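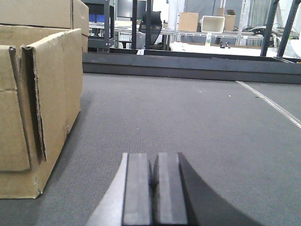

**HOME & MONEY**

# The clean that costs more than the carpet

The flyer came in November, tucked under the wiper of my car. Gunska Fabric Care would deep clean three rooms, lift "years of hidden soil" and leave my carpet "healthier than the day it was laid." The price was $245, or $40 more with a protective treatment.

I have a plain grey low-pile carpet and a plain grey attitude to flyers. But I'd been wondering for a while what people get for this sort of money, so I rang.

The man who turned up to quote was polite and quick. He knelt in the hallway, rubbed a white cloth on the floor and showed me the grubby patch on it. I asked what the cloth would look like if he rubbed it on the footpath, or on his own carpet at home. He laughed and wrote down the price of the protective treatment.

That cloth does a lot of work in this trade. Any floor people walk on will mark it. It tells you there is dirt in your house, and you knew that when you bought the vacuum.

Hema Bangera managed rental flats in Surdale for most of her working life and has paid for more carpet cleaning than anyone I know. She doesn't think it's a racket. She thinks it's oversold.

"A stain, a dog, a tenant who smoked, then yes, get someone in," she told me. "But I had owners booking it twice a year for a lady who took her shoes off at the door. I'd ask them what they were cleaning. They'd say, well, you're meant to."

Who says you're meant to? I went looking, and mostly found cleaning companies. One brochure, from a Kulkarni franchise two suburbs over, said a square metre of ordinary carpet can hold 1071 grams of soil. I liked the 71. I wrote to ask where the figure came from and was sent a second copy of the brochure.

Murali Thomas, who laid carpet in Ultville until his knees gave out, was blunter. Most of the worn carpet he pulled up had been killed by grit, he said, and grit comes up with a decent vacuum used slowly.

"People run it over like they're mowing before the rain," he said. "Go half the speed. Do the doorway twice. You've just saved yourself a couple of hundred bucks."

He had little time for the protective spray either. He'd seen it work nicely on new wool and do nothing he could notice on older synthetics, and customers had no way of telling whether it had been put on at all.

To be fair to the trade, I also spoke to Balakrishnan Chowdary, who runs a one-van business and turns down jobs he thinks are pointless. He reckons a family with small kids might want a proper clean every year or so, and a quiet household could leave it much longer. He charges by the room and doesn't carry a white cloth. He also admits the bigger outfits get more work than he does.

I didn't book the $245 clean. I bought a better doormat for $40 and slowed down with the vacuum. Gunska has since rung twice to say the price is about to go up.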